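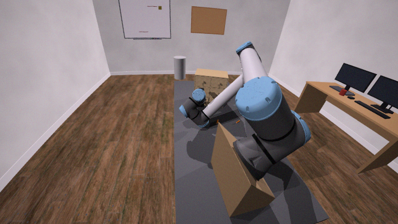

One reader of our first draft said a speed limit you can switch off in simulation isn't a limit at all, and that we ought to delete the whole section unless we could say who does the switching. Fair enough! We kept the section, but that comment is the reason it looks the way it does, so I'll start there.

Figure 1. Simulated office room used for the rule checks in Section 4. The arm stands on the rug, with the drawer cabinet ahead of it and the desk to the right.

4.2 House rules for simulated rooms

When we began the Villow project, we had one rule for the simulator: don't commit a broken room. Everything else was habit. I had my habits, the people on the Sondik side had theirs, and for a couple of months we swapped rooms back and forth without noticing that we disagreed about what a collision was. I counted a touch on the rug as a collision. They didn't. You can guess what that did to our tables.

So we wrote the rules down, and the list we ended up with (we call it the Clitine list, after the folder it lived in) is short enough to read over coffee. I'll go through the parts that people argued with.

The first is that limits live in the room file and never in the controller. If a joint speed cap is set in the controller, whoever tunes the controller can raise it at two in the afternoon and forget by three. Put it in the room file and the change shows up in review like any other edit. To answer our reader: the person who switches a limit has to be a different person from the one whose run needs it, and both of them sign the edit. That slowed us down in August, and I still think it was worth it.

The second rule covers furniture. Anything the arm could plausibly reach gets a full collision shape — cabinet, desk, monitors, trash can, all of it — even when the task has nothing to do with it. We used to leave the background stuff hollow to save time. Then we replayed 2000 old runs with solid furniture, and 61 of them had the forearm passing straight through something at some point. Most of those runs had been marked as successes. I was pretty embarrassed, since a good share of them were mine.

Small objects on the floor were a longer fight. A marker or a cardboard box is easy to model badly, and a badly modeled box will slide or tip in ways a real one wouldn't. Our rule now says loose objects must be listed by name, with a mass and a friction value, and that a run where one of them moves without contact is thrown out. You don't get to keep it with a note. The Nanayakkara group wanted the note, and I can see their side (throwing out data hurts), but notes don't survive being merged into somebody else's training set.

Search this journal Enter keywords Advanced search

The third part is about stopping. Every room has a stop condition that ends the run when the arm enters a marked zone faster than allowed, and the zone has to be drawn before the task is written. Doing it in that order feels backward the first few times. If you draw the zone afterward, though, you tend to draw it around whatever the arm already does, and then it never trips.

We also ask for a plain-words statement with each room: what it's meant to stand in for, and what it leaves out. Of the 90 rooms we have now, 70 came with a statement when they were first submitted, and the rest were sent back. Rooms without people in them must say so in the first line. A clean record in that kind of room is no evidence about working next to a person, and we don't let it be cited that way in our own safety reports.

I don't think the list is finished. The friction rule in particular leans on values we measured on one kind of floor, and Section 4.3 looks at how far off those values get when the floor changes.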